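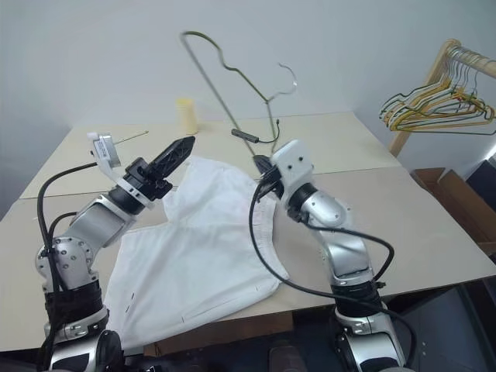
White cloth and a wire hanger, round one.

Wire hangers: keep or chuck?
3 min read

dunnyducks wrote:
Settle something for me. I've got a heap of washing to hang in the spare room at Ponach and the only hangers I own are the thin wire ones from the dry cleaner. My sister reckons they ruin the shoulders and I should bin the lot. I've used them for years and my shirts look fine to me (although I'm no fashion plate!). Worth replacing, or is she just being a snob?

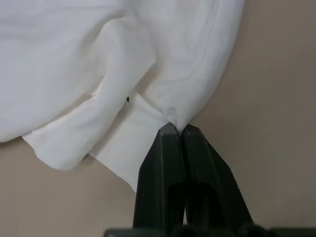 Posted by Thabiso Mtshali - November 13, 2021

Your sister's half right. It's the thin cotton stuff that suffers, and mostly from how you pick it up. If you grab a white shirt by one bit and let the rest dangle, you get a little star of creases right where you pinched it, and then you're ironing that out on top of everything else. I take mine by both shoulders, give it one good snap and put it straight on the hanger. Wire's okay for that as long as it isn't bent.

kettleside wrote:
Disagree about the wire. I hung a linen shirt on one in February and it had two pointy bumps in the shoulders like it was growing horns. Steamed it, wore it, still horns. I bought a pack of the wide Rollow ones after that and haven't looked back.

Thabiso Mtshali wrote:
Linen's a different beast though, and I'd bet that shirt was heavy with water when you hung it. Give it a spin first. Also, how long did you leave it up there? Mine come off the same evening,
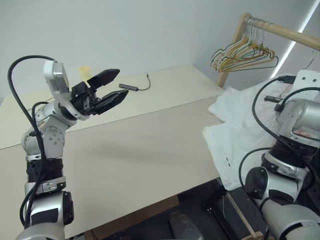
and go folded into the drawer, so the wire never gets a chance to leave a mark. Leave anything up for a fortnight and even a Rollow will give you a bump.

dunnyducks wrote:
Ha, mine live on the hanger until I wear them, so that could be my problem. What about pillowcases? I've been draping those over the same hangers.
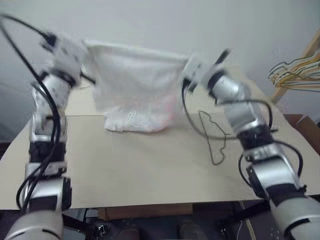 kettleside wrote:
Pillowcases I'd peg, or just fold them over a rail. For shirts, do it at a table and you'll save your arms. Lay the hanger flat off to the right, hold the cloth up by its two top corners and let the bottom edge rest on the tabletop, then shake out the folds before you go anywhere near the wire. I still say buy decent hangers. A pack of 4 won't break you.

villalobos_st wrote:
Keep the wire ones for tea towels and trousers, everybody wins. Our Kurnden op shop takes the leftovers if they're straight.

dunnyducks wrote:
Right, I'm keeping half and my sister can have the bent ones. Will try the table thing tonight - ta all.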